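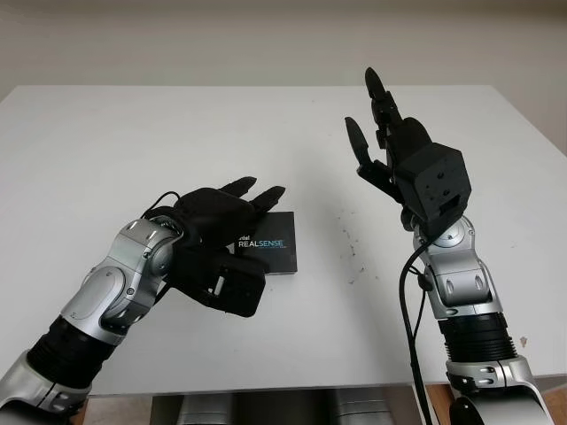
**Zurkavora 员工健康与跑步俱乐部 · 十月简讯**

又轮到我写这一栏了!上个月写的是睡眠,收到好几封回信,有人问褪黑素,有人问枕头(枕头的事我真不懂,问我没用)。这次想聊聊血压,起因很简单:我自己的有点高。

事情是这样的。体检那天早上我迟到,一路小跑进门,坐下就量,护士看了一眼说,歇会儿再来一次。第二次还是偏高。她没吓唬我,只说回家连着量一阵子,早晚各一回,记下来给医生看。我当时心想,我每星期都跑步,怎么会轮到我呢?后来跟医生聊才明白,跑步当然好,可是我爱吃咸的,午饭的汤一滴不剩,晚上还要配一碟榨菜,这些跑步可抵不掉。

于是买了个上臂式的血压计,开始老老实实记数。头几天量得乱七八糟,一会儿站着量,一会儿边讲电话边量,数字忽高忽低,自己把自己吓得不轻。医生教我的办法其实很好记:先坐着安静五分钟,背靠椅背,两脚平放,胳膊搁在桌上,跟心脏差不多高,袖带别隔着厚毛衣。量之前半小时不喝咖啡、不抽烟,想上厕所就先去上。每次量两遍,中间隔一分钟,取平均。 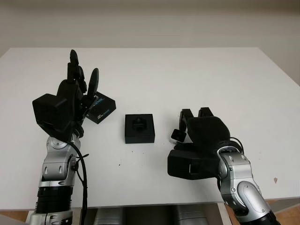

记了一个月之后,本子上的数慢慢有了样子,早上比晚上高一点,开会多的日子也高一点。医生看得很仔细,说这比诊室里量那一下有用多了。有些人一见白大褂就紧张,在家反倒正常;也有人正好反过来,诊室里好好的,回家才高。所以家里有血压计的同事,别让它在抽屉里睡觉啦。

吃的方面,我从汤下手。面照吃,汤留半碗,酱油换成小碟蘸着吃。最难的是榨菜,前两个星期嘴里真是没味道,我还偷偷开过一包(只一包!)。过了那阵子舌头就习惯了,现在再去街角那家吃炒饭,居然觉得咸得发苦。大家买东西时可以翻过来看看营养成分表上的“钠”那一行,我家那瓶拌饭酱,看完我就放回冰箱最里面去了。

Harish Panicker 也来信说了他的经历,他的血压药吃了好几年,有一阵觉得数字正常了,就自己停了药,结果没多久又上去了。他让我一定写进来:要减要停,先问医生。我替他用力点头。

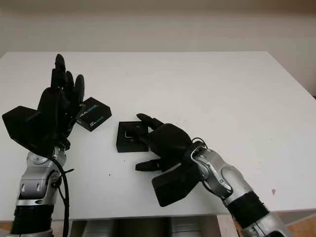
*图:桌面与两只机械手臂。*

再说走路比赛。我们跟 Lodham 办公室的秋季健走刚结束,全体加起来走了 3,388 公里,比春天那次多了 758 公里,报名的人也多了不少。Lodham 那边午休绕着运河走,我们这边绕停车场,风景是差了点,可是热闹呀,边走边聊,半个钟头一下子就过去了。有位同事本来只想来凑个数,最后天天都到,还把电梯戒了。

输赢嘛……他们赢了。差得不多,春天再来!奖杯先寄过去,麻烦那边擦一擦,我们还要拿回来的。

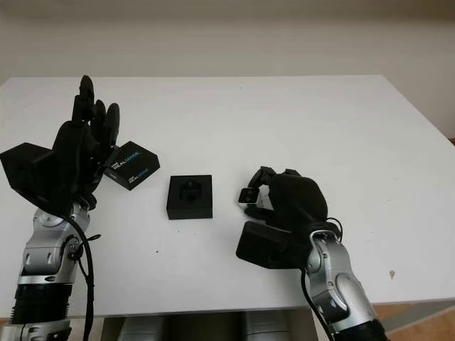

顺便回答一个常被问到的问题:走路到底要走多快才算数?我的土办法是能说话但唱不了歌,就差不多了。刚开始动的人不用一上来就追步数,先在平时的基础上每天多走 1,000 步左右,舒服了再往上加。膝盖疼、胸口闷、头晕的,停下来,去看医生,别硬撑着要给队里凑里程。

还有几件小事:

- 二楼茶水间旁边放了一台公用血压计,早上八点到下午五点随便用,用完请把袖带卷好,别团成一团塞回去。
- Vandier 楼的午间拉伸照旧,中午十二点半开始,垫子自带。上回借走蓝色垫子的那位,请还回来,谢谢。
- 流感疫苗的登记表已经贴在前台,要打的写上名字和方便的时段。正在发烧的先别来,好了再约。
- 低盐菜谱征集继续,目前收到最多的是凉拌黄瓜,各种各样的凉拌黄瓜。想要点热菜,拜托了!

下一期想写牙齿,准确地说是写我拖了很久没去洗的牙。谁有不疼的经验(或者疼的也行),写信给我,长短都可以,想匿名的在开头注明一声就好。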